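4.2 What the co-drivers told us

I went into the interviews expecting to hear about speed. I'd spent most of a winter staring at lap charts from the Hemier Endurance Series, and when you look at nothing but lap times for that long you start to believe lap times are what everyone cares about. So my first question to each driver was some version of "how long did it take you to get quick at Talavera?" and nearly every one of them politely answered a different question.

What they wanted to talk about was the handover. A sprint racer who joins a GT team for a single long race has to share a seat, a brake pedal and a set of tires with somebody who drives that car all year, usually somebody slower. The visiting driver can find the pace in an afternoon. Learning to leave the car in a state the other person can live with takes a lot longer (one driver told me he still wasn't sure he'd managed it after three seasons!).

We talked to 13 visiting co-drivers and to the regular driver in each of the same cars. The talks ran 40 minutes on paper and a good deal longer in practice, mostly because I'm bad at ending conversations about racing. Dexter Mangubat sat in on the early ones and then read all the transcripts cold, without my notes, so that we'd have two separate sets of codes to compare. We disagreed most often on what counted as a complaint. I tend to hear grumbling as affection, and Dexter doesn't.

Seat fit came up first in almost every talk. The usual fix is a foam insert that the smaller driver carries in and out of the car at each stop, and everyone hates it. It slides, it catches on the belts, and if it goes in crooked you find out at the first fast right-hander and then have a whole stint to think about it. Two of the teams had given up and built the seat around the regular driver, leaving the visitor to brace with his knees. Those visitors were no slower over a single lap. They did fade more in the last third of a stint, and we come back to that in 4.4.

Brakes were the second big theme, and here I think the lap charts had misled me. Sprint drivers are used to a heavy car without much help from the electronics, and they come to a GT car with a big first hit on the pedal. With anti-lock braking that works well enough for a few laps. Over a full stint it puts heat into the front end that the regular driver then inherits. One regular put it this way: "He gave me the lead and a long pedal." I've quoted that line at dinner more than I should.

I asked the visitors whether anyone had warned them. A few said yes, in the sense that an engineer had said "be nice to the brakes" over the radio, and I've never met a racing driver who thought that sentence was meant for him. The teams that did better showed the visitor the regular driver's pedal trace next to his own after the first practice session. Hindura Racing went a step further and had each driver do a short run on the other one's used tires and used brakes, on purpose, before qualifying. It cost them track time on a new circuit that neither driver knew, and they still say they'd do it again.

Then there's the matter of the new circuit itself. Talavera had hosted no race before this one, so the regulars had no head start on the layout. I had expected that to flatten things out between the two groups. It did for the first session. After that the visitors pulled ahead in clear air and lost ground in traffic, which several of them put down to the size of the speed gaps between classes. As one said, in his own series everybody brakes in the same place, give or take a car length, and at Talavera he kept arriving at the back of cars that were already slowing down for a corner he hadn't started thinking about yet. 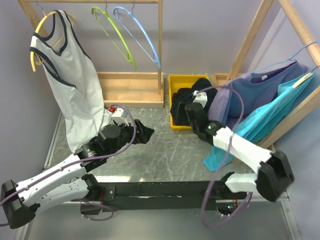 Figure 4.

I should say a word on how far any of this can be pushed. Thirteen pairs is a small group, and the drivers who agreed to talk were mostly the ones who'd had a decent weekend. We did ask the others. One pair that had crashed out early turned us down flat, and I can't blame them. We also relied on memory for the practice sessions, and drivers remember their own laps far better than their partner's. Where memory and the timing data disagreed, we kept the timing data for the numbers and the memory for the reasons, and we've tried to be clear in the text about which is which.

The timing data has holes of its own. The loop at the end of the back straight dropped out during part of the second practice session, and we lost 43 laps there. We left them out and didn't try to fill them in. That leaves 170 laps by visiting drivers in the second session, enough for the comparison of traffic and clear air but thin for anything at the level of a single corner. Dexter ran the comparison again using only the first and last sessions, and the direction of the result held, with a smaller gap.

One more thing from the talks that didn't fit our codes – and I'd kick myself for leaving it out. Several of the regulars said that the best part of having a star in the car was the debrief. The Sason team's regular driver said he had spent years describing understeer as "it won't turn," and then sat next to a visitor who split a single corner into the brake release, the wait and the first touch of throttle, and had a separate complaint about each. He went back through his old notes afterward and rewrote them. His stint pace came up through the weekend as well, though with one driver at one race I wouldn't hang anything on that. Section 4.3 looks at the debriefs in more detail, starting with the ones held between the last practice session and qualifying.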